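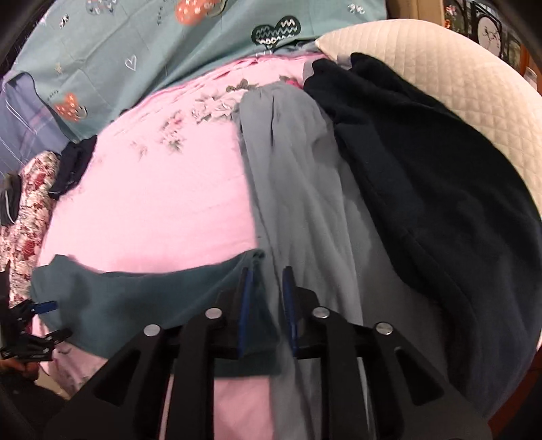

Ewurabena Adjei

Brustcombe laundry service moves sorting back to the bedroom

The home laundry service run by Ankrah in Brustcombe has changed the way it handles mixed loads. From December, clothes are sorted and folded on the customer's bed. Until now they were sorted at the firm's unit and returned in sealed bags, with folding done to a standard pattern.

The change applies to all households on the weekly plan. Customers on the collection-only plan will continue to receive bagged laundry as before.

Under the new method, the bed is left made up with its fitted or flat sheet, and the duvet and pillows are moved to a chair. The clean load is tipped out on top of the sheet and spread until single garments can be picked out. Heavy items such as fleeces go to one side. Lighter items, including jersey tops and nightwear, are laid lengthways down the middle. Small cloths and towels go on the side nearest the door.

Ankrah says the order matters mainly for fleece. A thick garment left on top of a heap presses creases into thin fabric beneath it, and dark fleece sheds fibre on to paler clothes. The firm's written procedure asks for dark fleece to be lifted out first and folded last. Light grey and white garments are to be shaken once over the floor and checked for fluff before folding.

The procedure was tested on 63 household loads. Each load was timed from tipping out to the last folded item. Loads sorted by weight before folding took less time than loads folded in the order they came to hand, with the largest difference in loads containing several fleeces or dressing gowns. Loads made up mostly of shirts showed little change.

Printed sheets caused one difficulty during the test. Where the bed sheet carried a pattern, small plain items were easy to find, but patterned socks and handkerchiefs were sometimes missed. Staff now run a flat hand over the sheet from the head of the bed to the foot once the heap has been cleared. A plain white cover sheet was tried as an alternative and dropped, as it slid about and had to be washed after each visit.

Folding follows sorting in a fixed sequence. Long, soft garments are smoothed along their length, folded in half with the sleeves inside and then folded in three. Fleeces are folded once across and once down, without pressing, and stacked with the fold facing outwards. Cloths are folded in quarters. Stacks are limited to 10 items and are placed at the foot of the bed, grouped by drawer where the customer has supplied a list.

Items that are still damp at the seams are kept off the bed. Cuffs, waistbands and the seams of thick garments are checked by hand before the load is tipped out, and anything that fails the check is hung on an airer. Customers without an airer can borrow a Prarnetti folding model, which is supplied with the service and collected when the plan ends.

The service has 1634 households on its books in Brustcombe and the villages to the east. Visits last up to 5 minutes longer than under the old method, and the firm has widened its arrival slots to allow for this. Prices for the weekly plan are unchanged.

Rellura, which supplies the firm's baskets and laundry bags, has replaced the deep round basket with a shallow rectangular one. The shallow basket holds less, but clothes come out of it in a flatter heap and need less spreading. Deep baskets already issued can be kept or handed back at the next visit.

Customers who do not want their bed used may ask for a table to be used in its place. The table must be clear, dry and long enough to take an adult garment laid flat. Requests can be made through the account page or by leaving a note with the basket, and take effect from the following visit. Bedding itself is still folded at the unit, apart from pillowcases, which are returned with the clothes.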